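THE FRUIT QUESTION, REVISITED

Every October this newsletter prints something about citrus, and every October I promise it will be the last time. The mandarins have arrived anyway. The grocer on Celbridge Road has them stacked by the door again, in the position formerly held by the peaches, and half the building has come home with more than it can eat.

Last year's item recommended a bowl. I stood by the bowl. I owned a good one, blue, heavy, bought at a craft fair from a man who wrapped it in a road map, and I put 20 mandarins in it and set it on the dining table where guests would think well of me. Within a week the bottom layer had gone soft in the dark, and one had glued itself to the glaze with a green fuzz I can only describe as ambitious. The ones on top looked wonderful the entire time. A fruit bowl is a display with a basement.

So this year I've gone over to the plastic bin. I don't enjoy saying it. A plastic bin on a table tells visitors that you've either just moved in or are about to move out. But it has flat sides and a flat bottom, it washes in about a minute, and if it's pale enough you can tell from across the kitchen whether there's any orange left in it. Mine is a Lindholm, bought for sweaters, reassigned.

The one rule I'd press on anybody is to lower the fruit in. Don't drop it. A mandarin has a loose coat and not much underneath to protect it, and a fall from rim height onto hard plastic leaves a bruise you won't find until you put your thumb in it. Get the fruit down below the rim before you let go. 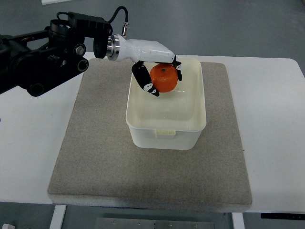
Lachlan Rutherford wrote in to object to the whole premise, and in the interest of fairness he gets his paragraph. He has kept mandarins in a paper grocery bag on top of the refrigerator for years, never lowered one into anything in his life, and has yet to lose a piece of fruit he cared about. He adds that anyone handling a mandarin like a quail's egg has too much time, and that the sweaters deserved better.

Noted. I'd only point out that the top of a refrigerator is warm, that a paper bag has no window, and that "a piece of fruit he cared about" is doing a great deal of work in that sentence. He's welcome to bring the bag to the next potluck so we can all look inside.

Several of you asked after last year's item how to set up for sorting, which flattered me, as I hadn't known I was running a method. It goes like this. Clear a table. Clear it properly, mail and all; the mail will only end up in with the fruit. Put down something soft. I use a square of thick gray felt that began life under a sewing machine, and it does two jobs: it keeps the fruit from rolling, and it forgives you when you set one down harder than you meant to. A folded towel works too, though a towel has hills in it, and mandarins find the valleys.

Then take them out of the bag one at a time. This is the slow part. Tipping the bag over is quicker and will give you the experience of chasing citrus under a radiator, which I had last winter and do not plan to write up. Set each one on the felt, stem side up, and have a look at it. The stem spot should be small, dark and dry. Press beside it with a fingertip. You want some give and no more than that. If your finger leaves a dent that stays, eat that one now, over the sink, and tell no one.
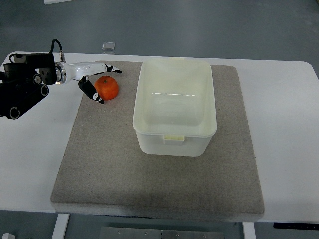

WHAT GOES IN AND WHAT STAYS OUT

Firm ones go in the bin. Slightly soft ones go in the bin too, but last, so they're on top and get eaten first. Split ones, leaking ones and anything with a dusty patch stay out altogether. I used to argue with myself about the dusty ones. I'd wipe them off and give them a second chance, and they repaid me by converting their neighbors.

Two layers is my limit. I've tried three, in the spirit of inquiry, and by the end of the week the bottom layer had the shape of the layer above pressed into it. If you've bought enough for three layers, get a second bin or some friends.

Leave the lid off. I know the lid came with it and you paid for it. Fruit shut up in plastic sweats, and after that everything happens quickly. My lid lives under a houseplant and has never been happier.

As for where the bin should stand, cool and dull is the idea. A windowsill looks charming and cooks them by afternoon. I keep mine on the north side of the kitchen, next to the Foltier coffee grinder, which has not worked since spring and which I continue to dust. If you have room in the refrigerator they'll last longer in there, at the cost of being so cold that eating one hurts your teeth.

For those who like arithmetic: I kept a tally in the back of the phone book last season, and a small bag from Celbridge Road lasted my household nine days in the bin, against five in the bowl. The sample was one household, and the household includes a teenager, so I can't claim it would survive review. Still, four days is four days.

A word about weight. The net bags at the Zallau market are marked 600 grams. I put one on the kitchen scale and got 710, which cheered me up until I remembered I'd left a jar lid on the tray. Please zero your scale before writing to me about anyone's honesty. I had the letter half drafted. 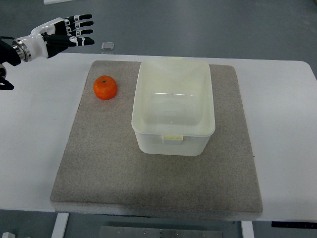
I went back to the market to make it up to them, privately, by buying two bags I didn't need. That brought the kitchen back to a state of surplus and meant another evening of sorting, and somewhere in the second bag I began to enjoy it. There's something restful about a job where the entire question is whether a small round thing is all right. Most of what crosses my desk can't be settled by pressing it next to the stem.

It's also the only chore in our house that smells good while it's going on. My sister came by during the second bag and stood there peeling the rejects, three of them, without being asked and without offering me any. She says the bin is ugly. She also took home a coat pocket full, so I've entered her remarks as mixed.

She did raise one fair point, about leaves. Some of the loose fruit comes with a leaf or two still attached, and people pay more for it, as though the leaf were a certificate. Leave them on if the fruit is going on a table for company that same evening. For storage, snip them close with small scissors. The leaf curls up within a few days, and the bit of woody stem behind it will poke a hole in whatever's sitting next door. I found this out with a very expensive bag that I'd bought entirely for the leaves. 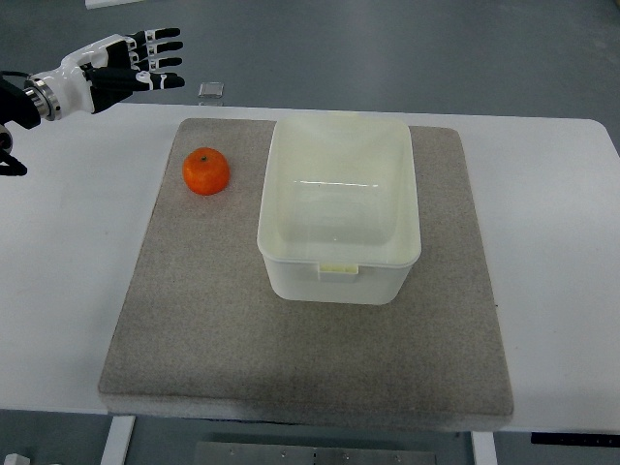 My last piece of advice concerns the order of operations, because I had it wrong for years. I used to fetch the bin at the end, with both hands full and the good ones already lined up and waiting, and there'd be a sweater in it, or crumbs. Now it goes on the mat at the start, empty, just to the right of where the fruit lands, so that each one travels a few inches and is done. It should be clean as well. Look at the floor of it in decent light, as pale plastic shows up anything stuck in the corners, and the corners are where last month's trouble will be. Wash it with dish soap and dry it all the way. A damp bin undoes the whole evening.

If you're left-handed, put the bin on the left and ignore my diagram from last year, which I'm told caused real distress on the fourth floor.

A few leftovers from the mailbag. Yes, clementines count. Yes, you can do the same with small oranges, though they're tougher and can take a bit of neglect. No, I would not store them with the bananas, which hurry everything along and get on with no one. To the reader who wanted to know whether the peels can go in the building's compost: they can, in moderation, torn up small. Somebody on the second floor put in what looked like a season's worth last January, and the barrel smelled like floor polish until Easter.

And to the reader who asked what became of the blue bowl, thank you for your concern. It's in the hall and holds keys, a tape measure and one glove. It still looks very good from the door.

Bags of spares, sorted and pressed, will be on the lobby shelf after six in the evening for as long as I keep overbuying. Take what you like. Please lower them into whatever you've brought, unless you're Lachlan Rutherford, in which case bring the paper bag and we'll all stand back.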